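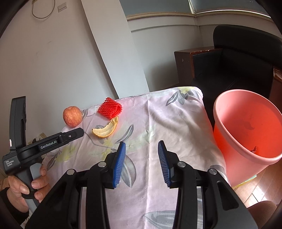
Pre-run software check, tabletop clearing station
Tooling: Andareck recorder, Mansilla planner
Checked by: Humaira Mirani
Month: June

1. Recorder starts without warnings. PASS
Comment: Config loaded from the Nisley branch. Old calibration file removed from the search path.

2. Both gripper streams share one clock. PASS
Comment: Worst offset 4 ms over the test segment. Limit is set in the session file.

3. Lens model matches the wide-angle camera. PASS WITH NOTE
Comment: Corners are dark. Mask them before feature tracking -- the default mask is too small.

4. Object classes loaded: apple, peel, fruit net, bucket. PASS
Comment: Peel was missing from the first load. Added by hand; needs a permanent entry.

5. Segmentation ignores cloth pattern. FAIL
Comment: Printed grey leaves are returned as objects. Raise the depth threshold and retest. Folds on the right half of the cloth may need a separate value.

6. Net handled as deformable. OPEN
Comment: Planner still requests a rigid grasp pose. Ticket 404, assigned to Uvitz.

7. Bucket keep-out volume follows the rim. PASS
Comment: Rim is thick. Margin changed from 2 to 4 cm.

8. Hand and knee regions excluded from the collision map. PASS

9. Gripper opening reads 100 percent with pads apart. PASS
Comment: Repeat after any restart of the driver.

10. Log upload verified by checksum. NOT RUN
Comment: Server was down at 4 p.m.

Release status: hold. Items 5 and 6 to be closed and item 10 run before the next session.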